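Tue 22 July

Day two of the great cleaning, and I have so far cleaned the thing I clean with. I am told by people who know about houses that this is how it starts. One sets out at nine in the morning to do the back room and by half past ten one is on one's knees beside a vacuum, reading a leaflet.

The leaflet is from Provden, who also made the vacuum, and it has a great deal to say about static and almost nothing about filters. Page 6 tells me to "refresh the cartridge at suitable intervals". I bought the machine in March of last year and I don't think I have refreshed anything since, myself included. The suction had been going for weeks. On Sunday it failed to pick up a cornflake. I went over that cornflake again and again, with increasing force, and in the end I bent down and picked it up with my fingers and put it in my pocket, where I found it this morning.

A new cartridge from Gendato is 40 pounds with postage. I sat on the stairs with my tea and thought about 40 pounds. Then I thought about the old cartridge, and how bad could it be, and went to find a screwdriver. It didn't need a screwdriver. There was a catch on each side, and the lid came off so politely that I felt I had been rude about the whole machine.

The smell was of old biscuits and hearth. I carried the cartridge out at arm's length and banged it on the wall by the bins until a grey cloud had gone over next door's runner beans, then came back in and behaved as if I had been indoors all along.

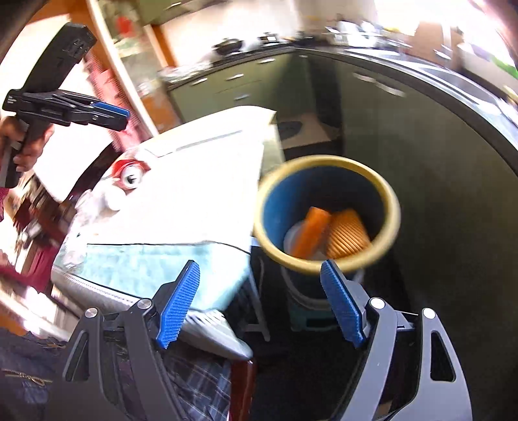 Filters, according to the leaflet, may be tapped, brushed or rinsed, depending on the type, and the leaflet does not say which type mine is. I had already tapped. I brushed it next with a pastry brush (I shall have to buy another pastry brush) and worked my way along the pleats, which go on for ever once you start paying attention to them. It is a bright orange thing, lying there on its side in the open canister, and with that fat yellow rim round it the whole affair looks more like something from a nursery than a machine for dirt. I had quite forgotten it was orange. I think of it as grey, in the way I think of the landing carpet as brown, and I now have some worries about the landing carpet.

Rinsing I decided against. The leaflet wants a full day's drying and I know myself. I would have got bored by teatime and run it damp.

Meanwhile everything else in the back room had come to a halt. The washing was still in its heap, towel and all, with the big white cloth over the top, and I had been treating the heap as a shelf, as I do with anything that stays put for more than an hour. The plan was to have all that folded and upstairs by lunch. At lunch I moved it a foot to the left, to get at the socket, and counted that as progress.

Put the filter back at ten past two. Put it in upside down, I think, as the lid wouldn't sit. Took it out, looked at it, put it back in what I would swear was exactly the same way, and the lid went on with a click. Plugged in. Switched on. The noise was tremendous, a proper howl, and it ate the corner of the hearth rug straight off and had to be prised away. I was absurdly pleased. I did the back room, the hall, and the 3 stairs the flex will reach, and then the hearth rug once more, from a respectful distance.

The upper stairs want the long extension lead, and the long extension lead is in the box from the Sallis sale, under the Nowicki fan heater, behind the door that sticks. That is tomorrow. The landing carpet is also tomorrow, and I am rather dreading finding out what colour it is.

Supper was eggs. Washing still on the heap at ten o'clock. Took one towel up to bed with me, to show willing.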